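Week 6 handout: house rules for the two-arm cell

Right, before anyone books a slot on the folding cell, have a read of this. I know most of you have been through Vira Onyshchenko's safety talk already (if you haven't, she runs it again on Friday), so I'm sticking to the everyday stuff that keeps catching people out.

**Before you start**

- Cables first! Run a finger along each one from gripper to base and check every clip is shut. A loop that swings free is fine, but one that can catch on a joint isn't.
- Nothing goes on the front rail. No mugs, no phones, no spare screws – there's live wiring down there.
- Sort out your garments and write them on the sheet before the arms get power. The Brelus form is fine, or the old Favton one if we've run out.

**While it's running**

Hands stay out, full stop. If a sleeve snags, you pause, wait for both arms to settle, say "going in" out loud and only then reach over. I still do this when I'm on my own and yes, I feel daft.

Keep the speed cap at 58 per cent until I've signed your sheet. And please don't tug a cloth that a gripper might be holding. Open the jaws from the console, then move it.
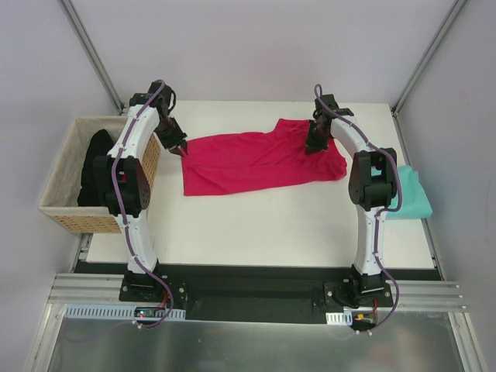
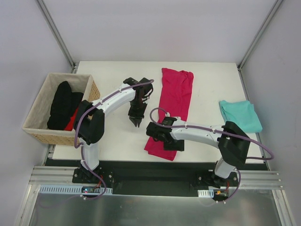
*Folding cell, garment work: basket on the left, both arms over the table.*

**What counts as a fault**

People ask me this every year. A bad fold isn't a fault, so log it and carry on. An arm touching the other arm is, even if it's the lightest tap. So is anything landing on the floor plate. For either of those, hit stop, leave it all where it is and come and find me (or Vira, she's in room 1045).

**Packing up**

Park the arms, power off, then empty the basket. In that order, please. Leave 2 minutes before the next group comes in.

Reading for next time is the Sekiguchi chapter on shared workspaces, up to page 90. Skip the maths if it puts you off, we'll do it together.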